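Tomdale Mill Society
Minutes of the workshop meeting, July
Held in the upstairs room at Bunting, 7.30 pm

1. Last minutes
Agreed, with one correction. The lathe belt was ordered in May and had not "arrived" as stated. It has still not arrived.

2. The clock drive
The workshop lead reported that the drive from the 1938 turret clock is apart and the pieces have been cleaned. The meeting asked what "cleaned" meant this time, given the trouble with the wire brush on the last job. The answer was paraffin and a soft cloth. Two members would like to see the pieces before they accept that.

The estimate for finishing the drive is now 40 hours. It was also 40 hours in the spring. The chair asked what had been done in between and was told "sorting". It was agreed that future estimates will come with a list of jobs, so that the meeting can see which ones have gone.

3. Replacement gears
The old small gear has two broken teeth and cannot be used again. Nilico quoted 442 pounds for a pair cut to order. Wodex quoted 117 pounds for a stock gear which they describe as "equivalent". The meeting spent some time on this word. Wodex's letter does not say equivalent to what, and gives no figure for the bore beyond "to suit".

The workshop lead argued for the cheaper gear, on the grounds that the drive turns slowly and carries very little load. Others pointed out that the same was said of the old gear. A member who has bought from Wodex before said the parts were fine but the paperwork was hopeless. Another had the opposite experience.

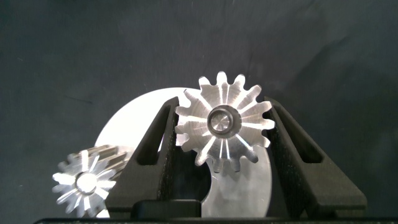
Item 3: small spur gear, bright metal, with raised hub and central bore. Larger flat disc behind.

Comments were as follows. The gear looks well enough made and the grooves on the face are tidy. One member thought the grooves were only there to make it look expensive. It was put to the meeting that a shiny face says nothing about how the teeth will mesh, and that a photograph cannot be measured. The workshop lead accepted this but felt that the rounded teeth looked right. The chair asked that "looked right" be minuted.

There was a question about whether the hub is deep enough to take a grub screw. Opinions differed. Nobody at the meeting was willing to say yes without a calliper in hand.

Agreed: no money to be spent with either firm until the tooth form, the bore and the hub depth have been checked against the old gear and written down. Nilico to be asked if their price holds until the next meeting -- and whether it includes carriage, which it did not last time.

4. Bench space
The complaint about the long bench was raised again. Parts from the drive are laid out at one end, the pump at the other, and the vice in the middle is no use to either. A proposal to buy a second bench was not supported. The feeling was that a second bench would be full by the autumn and we would then be discussing a third.

It was suggested that the pump go back under its sheet until somebody is working on it. The pump group said they are working on it. The meeting asked to be told when. Left over.

5. Labels
A system of numbered tie-on labels was proposed for all loose parts. The meeting was reminded of the coloured dots, which were also a system. Agreed to try the labels on the clock drive only, and to look at whether they are still on the parts next month before buying any more.

6. Open afternoon
The workshop wants to show the drive turning. The meeting could not see how, with a gear short and 40 hours of work left. Agreed that the leaflet will say "under repair" and give no date. The draft wording "soon to be heard again" is to come out.

7. Any other business
The kettle has been replaced. The upstairs window still does not shut.

Meeting closed 9.20 pm. Next meeting same room, unless Bunting put the hire charge up again, in which case the workshop.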